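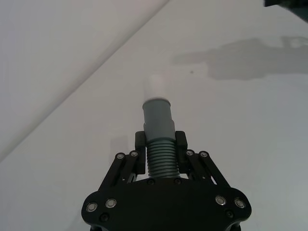

Tube fitting with two arms is "the bit everyone skips in the demo reel," is how Lindqvist put it in a comment under our first post on the project, and the new result out of Flamstead goes straight at it. Quick summary, more when the full paper lands.

The method is called Taruneo. Two arms, one part each, no fixture on the table. Instead of one arm holding still while the other one pushes, both move, and a single policy decides who gives way. Trained on 1620 demonstrations done by hand. Then 4000 short practice runs in simulation, then the real arms.

Parts are gray plastic tubes. One straight with a ribbed section and a pale tip, the other with an open end. Line them up in mid air, close the gap. Sounds easy, isnt. A small tilt at either wrist and the tip catches the rim.

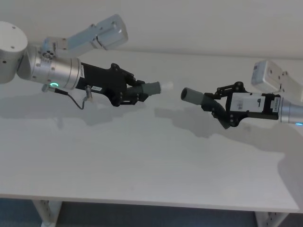
Page last changed: 2nd July, 4:10 pm

The numbers. 459 test attempts on the real setup, starting poses shuffled each time. Best stretch was 100 in a row without a dropped part. Full success rates are in the paper and we haven't got the table yet, will add.

What's new is mostly the alignment step. The older Prukico method stopped the arms, took a look, corrected, stopped again. Slow. Taruneo keeps correcting while the arms close in, using wrist views plus a wider view of the whole table. The team says the wrist views matter most in the last stretch, when the two ends are

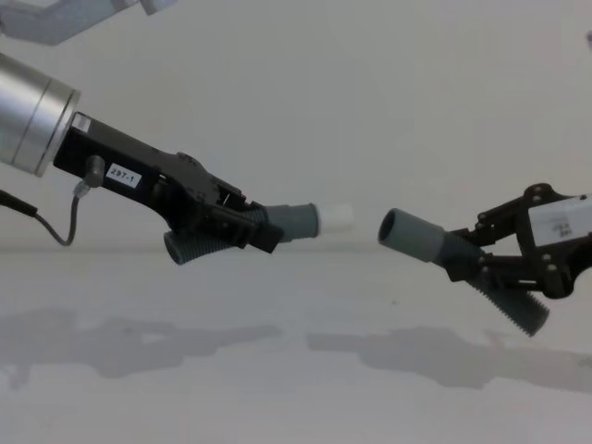
facing each other and a small error gets expensive. Take the wide view away and the arms still manage, just slower. Take the wrist views away and it falls apart.

Limits: rigid fittings only so far, nothing soft, and teh arms need a fresh calibration after every gripper swap. Code planned for August, license not decided. Prukico hasn't replied to our email yet.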